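Stullach lança nova versão do Madance, software de planejamento para manipulação de tecidos

A Stullach liberou em março a nova versão do Madance, seu pacote de percepção e planejamento de movimento para robôs que lidam com roupa de cama e banho. A mudança principal está no módulo de percepção: o programa deixou de procurar apenas os quatro cantos da peça e passou a estimar também dobras e bordas encobertas antes de escolher onde pegar.

Segundo a empresa, o modelo foi ajustado com 774 demonstrações gravadas em casas, com garras manuais operadas por pessoas. Outras 583 ficaram reservadas para avaliação. O conjunto inclui toalhas amontoadas sobre camas, um caso em que a versão anterior costumava confundir a estampa da colcha com a borda do tecido.

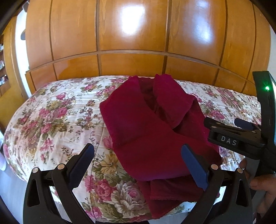 A equipe do Tonero, que mantém um planejador de código aberto para dois braços, comentou no fórum do projeto que a separação entre tecido e fundo era de fato o ponto fraco do pacote, mas que ainda falta publicar os tempos de replanejamento quando a peça escorrega de uma das garras. Sem esse dado, escreveu a equipe, fica difícil comparar os dois programas.

A Stullach respondeu que o planejador agora recalcula a trajetória 12 vezes por segundo e que os registros completos sairão junto com a documentação. O controle de força continua o mesmo da versão anterior — quem já calibrou os limites de abertura e fechamento não precisa refazer o trabalho.

O pacote traz ainda o Pastor, ferramenta de linha de comando para revisar gravações. Ela alinha os vídeos das duas garras, marca trechos com perda de rastreamento e descarta demonstrações com mais de 30 quadros seguidos sem posição válida. Até agora essa triagem era feita com scripts avulsos, que cada laboratório adaptava por conta própria.

Os arquivos de configuração antigos são aceitos, com exceção dos perfis de câmera, que precisam ser convertidos. O conversor acompanha a instalação.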